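**Lettre de Clallulell, février : le coin mousse (et le reste)**

Bonjour à toutes et tous. Lettre un peu tardive, je l'écris entre deux livraisons, pardon d'avance pour les coquilles. Au menu : l'isolation phonique de la salle du bas, un point sur le stock de tissus, la question des coussins d'assise (encore), et le papier promis sur les chutes.

**La salle du bas**

Bonne nouvelle, on s'entend enfin. Tamara Barbu a posé les derniers panneaux avant-hier, les rideaux lourds sont remontés côté rue, et la surjeteuse ne fait plus trembler le bureau de l'étage. Reste le plafond. Devis reçu de chez Leltside : 1247 euros, pose comprise, hors peinture. C'est plus que prévu. On en parle à la prochaine réunion d'atelier, venez si vous avez un avis, surtout si vous avez un avis contraire.

En attendant, merci de ne pas coller d'affiches sur les panneaux. Le scotch arrache le tissu. Deux trous déjà. Utilisez le liège près de l'évier, il est là pour ça.

**Tissus**

L'inventaire est fait. Le lin naturel est presque fini, la toile à matelas déborde, le velours côtelé reste invendable malgré trois baisses de prix. Qui en veut ? Sérieusement. Il y a un rouleau brique et un rouleau moutarde, à prendre entier ou à la coupe, prix libre jusqu'à la fin du mois.

Commande groupée de fils : la liste est affichée près de la caisse. Notez le numéro de couleur, pas « bleu un peu gris ». Smaranda a passé une heure au téléphone la dernière fois pour comprendre ce que voulait dire « bleu de la photo ».

**Coussins d'assise : quelle mousse ?**

La question revient à chaque stage, donc on la traite une bonne fois. Vous récupérez une chaise ou une banquette, l'assise est morte, vous venez nous voir avec un carton de mousse grise achetée au hasard. Et au bout de trois mois vous êtes assis sur le bois.

Une mousse, c'est d'abord une densité (le poids au mètre cube) et une portance, ou fermeté. Les deux n'ont rien à voir, contrairement à ce que laissent croire pas mal d'étiquettes. Dense et souple, ça existe. Légère et dure aussi, et c'est le piège : très bien au magasin, fichue à l'été.

Pour une assise de tous les jours, on prend de la 30 au minimum. Si la banquette sert de lit d'appoint, montez à 39, c'est ce qu'on a en rayon de plus costaud et c'est plus lourd à manipuler, prévoyez d'être deux. Pour un dossier, inutile de dépenser autant, une mousse plus légère suffit largement. Pour un coussin de sol, faites comme vous voulez, les enfants le détruiront de toute façon.

L'épaisseur maintenant. On voit beaucoup de gens compenser une mousse médiocre en en mettant plus. Ça ne marche pas, on s'enfonce plus loin, c'est tout. Et l'assise monte, donc les accoudoirs deviennent trop bas et les genoux cognent sous la table. Mesurez la hauteur assise AVANT de choisir. Avec quelqu'un dessus.

La découpe : couteau électrique, celui du gigot, lame propre. Tracez au feutre sur les deux faces, tenez la lame bien verticale, ne poussez pas. Pour les petites épaisseurs un cutter neuf passe très bien, sortez la lame en entier et tirez en plusieurs passages. Les ciseaux, non : ils pincent le bord et vous obtenez une tranche en creux. Taillez un centimètre de plus que le patron dans chaque sens, la housse sera tendue comme il faut et les coins rempliront.

Ensuite l'ouate. Une couche autour de la mousse, agrafée ou collée par points, jamais tirée. Elle arrondit les arêtes, elle évite que le tissu frotte directement et elle rattrape les petites erreurs de coupe. Un jersey fin par dessus si vous voulez enlever la housse sans y passer la soirée. Nelu Ghiță utilise un sac plastique pour enfiler la mousse dans la housse, puis il tire le sac : ça glisse tout seul. Essayez, c'est bête comme chou.

La colle, un mot. Aérosol spécial mousse, sur les deux faces, on attend que ça tire au doigt, on assemble. Fenêtre ouverte. La néoprène en pot fait un joint dur qu'on sent à travers l'assise, gardez-la pour les semelles.

**Garder ses chutes**

Tout le monde jette trop. Une bande de mousse irrégulière, ça sert à rembourrer un accoudoir, à caler un tiroir, à faire un pique-aiguilles, à bourrer un traversin une fois passée au hachoir (ou aux doigts devant un film). Les morceaux plus grands que la main vont dans le bac sous l'escalier. Les miettes, dans le sac blanc. Pas de mousse ancienne qui poudre, celle-là part à la déchetterie, elle s'effrite et colle partout.

Pour un bord ondulé, pas besoin de le rectifier si la pièce finit sous de l'ouate. Coupez droit seulement le côté qui touche le bois.
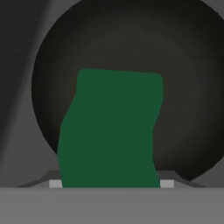 *Par **Afonso Cunha** — rubrique Matières — relecture : Smaranda Mocanu*

Côté vert, justement, plusieurs d'entre vous demandent si la couleur de la mousse indique la qualité. Non. Chaque fabricant teinte comme il l'entend, et le même vert peut être une très bonne assise chez l'un et une mousse d'emballage chez l'autre. Demandez la fiche. Si le vendeur n'en a pas, pesez un morceau, mesurez-le, faites la division. Une balance de cuisine suffit.

Même prudence avec le test du pouce. On appuie, ça remonte vite, on est content. Une mousse neuve remonte presque toujours vite. Posez plutôt le genou, tout votre poids, une minute entière, et regardez la marque.

Pour l'entretien : on aère, on retourne le coussin de temps en temps, on ne lave pas la mousse en machine. Jamais. Une housse déhoussable se lave à l'envers, fermeture fermée, et se remet à peine humide si elle a un peu rétréci.

**La caisse à outils**

Il manque toujours la grande pince à tendre les sangles. Elle était sur l'établi du fond après le stage fauteuils. Si elle est chez vous, reposez-la, on ne demandera rien. Les agrafes de 8 sont revenues, celles de 10 arrivent avec la prochaine commande Ultetti.

**Stages et permanences**

- Le stage « banquette » est complet, liste d'attente ouverte auprès de Nelu Matei.
- Initiation fermeture à glissière : encore deux places, machine fournie, apportez votre tissu.
- La permanence du soir commence désormais à 18 h 30 et plus à 18 h, le temps de ranger aprés le cours des ados.
- Projet Filip (la remise en état des strapontins de la salle de quartier) : les dossiers sont finis, on attaque les assises. Il reste de la couture droite à faire, niveau débutant bienvenu.

**Un mot sur les comptes**

La vente de coupons de l'hiver a rapporté 2753 euros, de quoi payer la révision des machines et une partie du plafond. Merci à celles et ceux qui ont tenu la table dans le courant d'air.

Prochaine lettre le mois prochain, avec le dossier passepoil. Si vous avez des questions dessus, glissez-les dans la boîte à l'entrée, lisiblement svp.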